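Does the Four-Bin System Cut Contamination? A Look at Waste Sorting in Two Residence Halls

Student project report, Environmental Studies capstone
August 1, 2023

Why we did this

Our university switched from two bins per floor to four in the residence halls, and the announcement promised cleaner recycling and less going to the landfill. The flyer in the elevator had an arrow going up and another arrow going down. It had no numbers on it. When we asked the housing office where the promise came from, we were sent a brochure from Skulex, the company that sells the bins, and the brochure cited a trial in an office building with no details on how long it ran or who did the sorting.

So our question was a plain one. If you put out more bins with more labels, do students put things in the right ones? We compared Kernbridge Hall, which had the four-bin stations, with Girnbridge Hall, which was still on the old two-bin setup during our study period and got its new bins later.

We should say up front that we went in doubtful, and that this may have shaped what we noticed. We tried to set the sorting rules before we opened any bags so that we couldn't bend them afterward.

Background

Most of what we read about recycling bins is about getting people to recycle at all. There is less on getting them to recycle correctly, and the two goals can pull against each other. A person who is told that recycling is good may toss in a greasy pizza box because it feels better than the trash. Our professor calls this wishful recycling, and we all admitted to doing it.

The other problem is that "contamination" gets measured in different ways. Some reports go by weight, some by item, and some reject a whole bag if it has one bad thing in it. A half-full bottle of soda looks terrible by weight and minor by item. When a seller claims a drop in contamination without saying which of these it used, the claim could mean nearly anything. The Skulex brochure does not say.

Method

We collected bags from the common-area stations in both halls for 14 days in February. Housing let us take them from the loading area before pickup. We did not take anything from student rooms, and we wore gloves and eye protection the whole time.

We pulled 200 items per hall for each of the main categories we cared about: paper, containers and food waste. Girnbridge has no food waste bin, so for that category we looked at how much food was in the trash and stopped there. An item was "right" if it matched the county's list, "wrong" if it did not, and "unclear" if two of us disagreed. We kept the unclear pile separate and did not split it up later to make the totals look tidier.

We also put a short survey under the door of every room on two floors of each hall. It asked how sure people were about where to put certain things. A paper coffee cup was on the list, along with a yogurt tub with the foil still on and a padded mailer.

What we found

For containers, Kernbridge did a little better. The share of wrong items in the container bin was 14 percent, and at Girnbridge it was 23 percent. That is a real gap on paper and we expected to be happy with it. The trouble is that Kernbridge also has a snack bar on the ground floor that sells drinks in bottles that are easy to sort. A good part of the container stream there was the same bottle over and over. If you take those bottles out, the gap gets a lot smaller, and with what's left in the sample we would not want to bet on it.

For paper there was no difference worth reporting. Both halls put paper towels in with the paper, and both put padded mailers there too.

Food waste was the worst part of the new system. The food bin at Kernbridge had wrappers, plastic forks, a sock, and a lot of cups with lids. One bin was so mixed that the hauler's own rules would have sent it to the landfill. We don't know if that happened, as the hauler did not return our emails.

The survey was more interesting than the bins. Students in Kernbridge said they were more sure of themselves than students in Girnbridge did, but they gave wrong answers for the coffee cup just as often. More labels seem to have made people confident. We can't show that they made people correct.

Problems with our own work

Two halls is a tiny study. Kernbridge is mostly first-year students and Girnbridge is mostly juniors, and that alone could swamp any effect from a bin. We also sorted in a cold loading bay and got faster and sloppier toward the end of each session. When we went back over a batch a second time, our own labels changed on a few items, mostly cups.

The survey came back from fewer rooms than we hoped. People who answer a survey about recycling probably care about recycling, so the answers are likely rosier than the hall as a whole.

Finally, we looked at common-area bins only. Students may sort one way in the hallway, where a neighbor could see, and another way in their rooms.

What about sorting it later?

Several people who heard about our project told us the whole question is out of date. Their view is that bins on the floor don't matter much, because machines at the sorting plant will soon pull everything apart anyway. We spent a week reading about this and came away unconvinced.
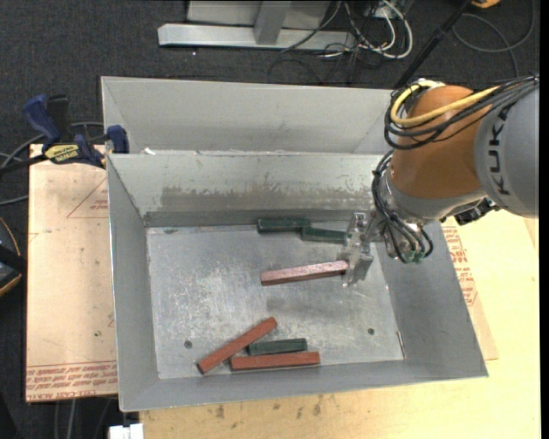

Sorting at the plant costs money, and the cost goes up with every kind of mess the plant has to handle. The articles we read were generous with words like "any item" and "all materials," and much less generous with results from wet, crushed, tangled household trash. Machine picking gets shown off with things like the KUKA arm in the photo, which has its gripper closed on one end of a red-brown wooden block inside a big gray metal bin. A block with straight sides is about the kindest object you could ask for. Our samples were yogurt tubs stuck inside other yogurt tubs, tea bags, and foil folded around half a burrito. Maybe machines can deal with that, and maybe some plants already do it well. We would want to see a contamination rate from a normal day, measured in a way that is written down, before a campus decides it can stop caring what goes in the bin.

There is also a simple point about food. Once soup has soaked into a stack of paper, it doesn't matter how good the sorting is at the other end. The paper is ruined in the bag, on the way down the stairs.

The cost question

Housing would not tell us what the four-bin stations cost. The Masri catalog, which sells a similar station, lists prices only on request. We did learn that each new station takes more liners and more time to empty, and one of the cleaning crew told us the food bins have to be rinsed far more often than the old cans. None of that appears in the flyer or the brochure. If the gain is a small improvement in one stream that already had easy items in it, the university should at least put the extra labor next to it and look at both.

What we would suggest

We don't think the new bins should be pulled out. They are there, and they may do some good with containers. We do think the other halls should wait until somebody has run a proper before-and-after count in the same building, with the same students, over a full semester. Girnbridge would have been the perfect place for this, and our February numbers could have been the "before." The new bins went in over the break with no follow-up planned that we could find.

The food bin needs either a much clearer sign or a different location. Right now it sits closest to the door in Kernbridge, so it gets whatever people are holding when they walk in. Moving it to the far end of the station would cost nothing and could be tested in a month.

We would also ask that the flyer be taken down or given a source. "Cleaner recycling" is a claim about a measurement, and we couldn't find the measurement.

Data and forms

Our tally sheets, the item list and the blank survey are in the project folder in the department office. The tally sheet from day 13 is a retyped copy because the original got wet. The unclear items are listed on their own page with a note on what each of us thought they were.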